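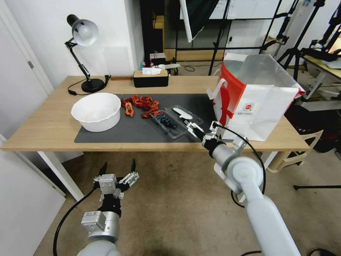
Saturday is my put-everything-away day, and I've been looking forward to this one all week, because I finally have enough chilies to make a jar of the hot oil my aunt in Drirnholm used to send us every winter. I always spread them out before I do anything else, so the dried red ones are in a heap on the dark gray mat, next to the big white bowl they'll go into once I've gone through them. It's the slow part and I love it.

If you've never sorted dried chilies, please do it before you cook with them! I check for dusty ones, anything with a soft spot, and the stems (my aunt left the stems on, and we argued about it for 19 years).
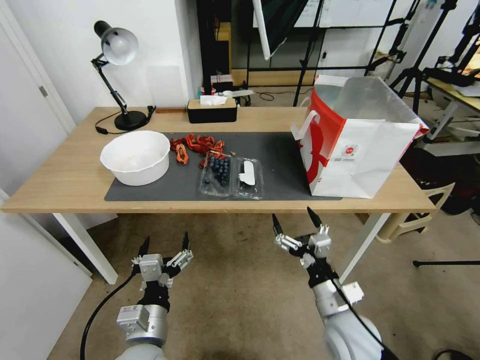
A few of you asked what I do with the little broken bits, and the answer is that I keep every last one. They carry as much heat as the rest, and they go in the oil first. You can see small ones lying by the lower edge of the pile, over by the blueberries, and those get swept into my hand at the very end. Then I wash my hands twice, and I still don't touch my eyes until bedtime.

The blueberries are a separate project, by the way. I'm making the Peñalver muffins again, the ones with 100 grams of brown sugar and the lemon peel, and I like to leave fruit in its box with the lid open for a bit before I pick through it.
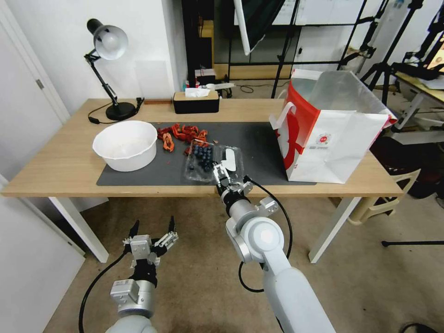
Anyway, back to the oil. I use 3 cups of plain vegetable oil, warm it gently with a piece of ginger, and let it cool a little before it goes over the chilies. If it's too hot they turn bitter, and then you've lost the whole batch and the kitchen smells awful until Monday (ask me how I know).

The jar then sits in the fridge, and I try to use it up within the week. It's wonderful on eggs, noodles, even plain rice with a bit of butter. Does anybody from the Stuklow market crowd put garlic in theirs? I never have, but I'm so tempted this time!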